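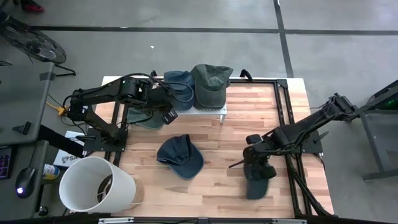 I own more baseball caps than I have heads, and I have decided to stop apologizing for it. What I won't defend any longer is the way the rest of the world tells me to keep them.

My friend Iida Savolainen paid $32 for a set of 50 cap clips that hang from a closet rod. She used two. The other 48 are in a drawer, clipped to each other. Her caps are on the bed, where caps have always gone when their owner comes home tired. An over-the-door rack is no better — you open the door, the caps go flying, and you pick them up at seven in the morning with your coffee in the other hand.

My position is simple. A cap wants a flat place to sit, low enough that you can set it down without thinking. A small white table will do.
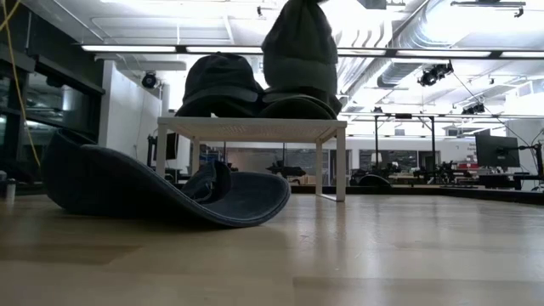 The Case Against Stacking

Stacking is how hat people lie to themselves. It looks thrifty, and for a week it is. Then you want the one on the bottom, always the one on the bottom, and you pull it out like a man doing the tablecloth trick at a wedding. Urho Saarinen, who sold caps in Clallport for years, used to nest them crown into crown and called it resting them. I bought one that had been resting since December. The crown had a dent in it you could have served soup from.
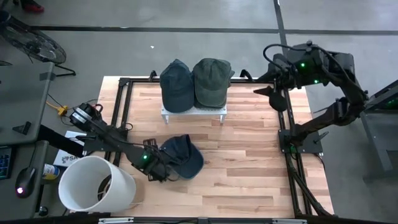
Side by side is the honest arrangement, and it has the great virtue of being self-limiting. When the shelf is full, you have enough caps. A low stand with room for two, like the white one there with a navy cap and an olive one shoulder to shoulder, asks you a serious question about the third. Mine usually ends up lying on the table with its crown caved in while I think it over. I've been thinking it over since I moved to Tasville.

As for brims, curve them or don't, but quit folding them into your back pocket. Hanne Ruotsalainen tells me I'm fussy about this. She also owns a steamer, so I'm not sure which of us ought to be worried.
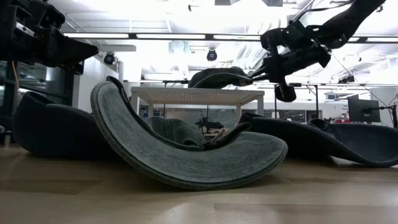 Gray-green in front, darker company behind.

I would wear any of them to the grocery store tomorrow, creases and all.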